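Tutatgate Workshop Open Days: Frequently Asked Questions

Last updated 11 November 2022

Where is the workshop?
We are on the upper floor of the old Maksymiv building in Trustisthorpe. The entrance is on the yard side, up the metal stairs. There is also a lift, which you reach through the loading door. Ring the bell and someone will come down.

Do I have to book?
Not for open days. Evening classes must be booked through the website, and places are held for 48 hours while we wait for payment.

What can I bring in for repair?
Lamps, radios, toasters, sewing machines, clocks and most small kitchen appliances. We do not take microwaves, gas heaters or anything with a swollen battery. If you aren't sure, send us the model number first.

How much does a repair cost?
Looking at an item is free. You pay for parts at the price we paid, and there is a donation box by the door.

Can you replace a broken switch?
Usually. Switches and push buttons are among the most common parts to fail, and many are standard sizes. Please bring the old one with you, even if it is in pieces.

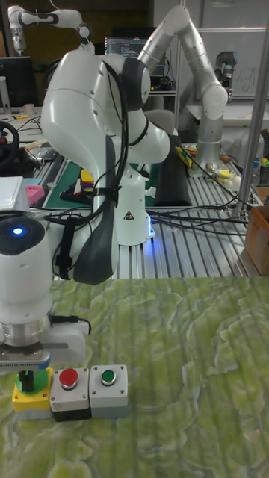 We also need the rating printed on the side or back of the part. If it has worn off, the label on the appliance will normally give us enough to order a match. Orders take a week or so to arrive.

Can children come?
Yes, with an adult. Under-12s can't use the soldering benches.

Is there parking?
Two spaces in the yard, kept for people with heavy items. Everyone else should use the Hudby Road lot, a five-minute walk away.

How long can you stay in the building?
Our lease runs until April 2026. We have asked to renew it and will post any news on the notices page.

Do you take donated tools?
Hand tools in working order, yes. We have no more room for paint, wood or old computers.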